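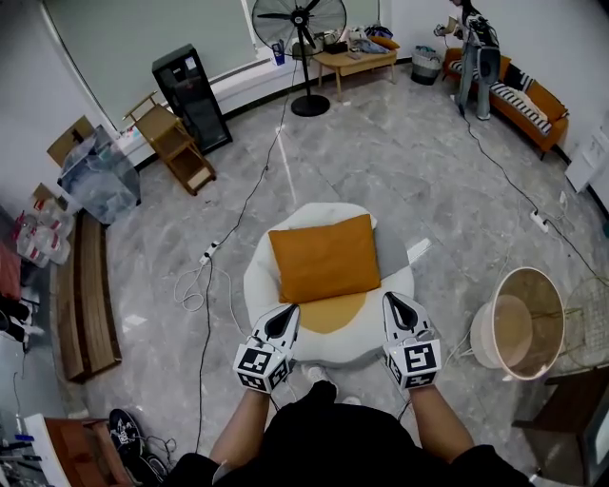

Why does the exporter throw away the first seconds of every session, asks a user at Cillside, when both markers are plainly in view from the start? The frames are not thrown away. They are held back until the tracker has fixed the offset between the head camera and each gripper, and they go into a separate file with the suffix _pre. Set hold_pre to false to write them to the main file. Poses in that segment carry a flag and should not be used for training without a check.

Zurkidine tracker and exporter – frequently asked questions

What does the tracker need to see?
At least one marker on each hand-held gripper, unobstructed, with its white border intact. Each gripper has a cube mount with a marker printed on each face that is likely to be turned toward the head camera. When two faces of the same cube are visible, the solver uses both and the rotation estimate improves noticeably. With a single face seen nearly head-on, rotation can flip between two solutions. The filter resolves most flips from the previous pose.

Can I swap the left and right grippers?
No. Marker IDs are assigned per side in grippers.yaml. If they are swapped, the session still records and the exporter reports no error, but the action columns are reversed. Run zk check-sides on the file. It compares the mean horizontal position of each ID over the session and prints a warning if the order looks wrong. It can be fooled by tasks with a lot of crossing.

Does a cluttered room affect tracking?
Not much. Furniture, cables on the floor and patterned fabric produce candidate quads, and the decoder rejects nearly all of them on the bit pattern. The cost is time. One Leitão session over patterned tile produced 2,517 rejected candidates and no false pose. If the detector falls behind, raise min_quad_area before lowering the resolution.

Glossy floors are a separate matter. A reflected marker is mirrored and will not decode, but a lamp or window reflected behind a cube can wash out its border. Lower the exposure or close the blind.

What happens when a marker is hidden?
The filter predicts from the last velocity for up to 90 milliseconds. After that the pose is marked lost and the columns are filled with NaN. Earlier releases repeated the last pose, and planners trained on those files learned to pause. Files from before this change can be fixed with zk repair --stale.

Other people walk through the room. Do I have to cut those parts?
Not for tracking. Only the configured marker IDs are used. For release, use the Flendine plugin, which blurs faces and writes a mask channel. It runs after pose export, so the blur cannot touch a marker the solver still needs.

Why does my planner reach too low for soft objects?
Usually because the contact label comes from gripper width alone. A cushion or pillow gives way before the jaws stop moving, so the label arrives late and the policy keeps descending. Switch contact_source from width to width_rate. The default threshold is 5 and suits foam; stuffed fabric generally needs a lower value. Relabeling does not require a new recording.

Which coordinate frame are the poses in?
The head camera frame at the time of each image. This is awkward for planning, as the head moves. Add --world to export in a frame fixed at the first valid image. World export depends on visual odometry, and drift shows up in long sessions with fast turns. The drift estimate is in the session log – read it before merging files.

What does error 397 mean?
The calibration file is older than the camera firmware. Recalibrate with the printed board. Copying a file from another headset silences the error and gives wrong depths.

Can I run the exporter without a GPU?
Yes. Detection and pose solving run on the CPU. Only the world export and the Flendine plugin need a GPU.

Where do I report a bug?
On the project tracker. Attach the session log, grippers.yaml and the output of zk version. Do not attach raw video unless asked.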